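Emptying a Mixed Storage Basket
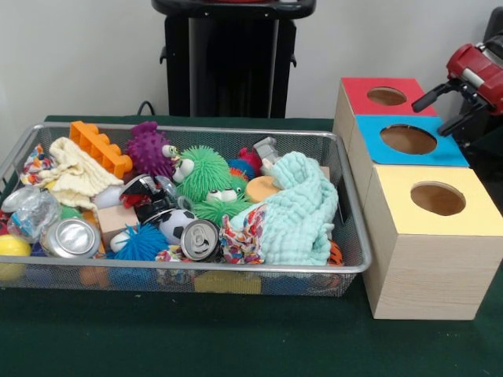
Set a limit of 44 liters per basket before sorting. Hard items go out first, fabrics second. A wire-mesh basket packed to the brim, with crushed cans in among soft toys and fabrics, is over the limit and should be split between two containers. Rinse cans before recycling.

Label each container on the short side. Repeat every May.

Text: Maëlys Besnard. Last revised 31/08/2025.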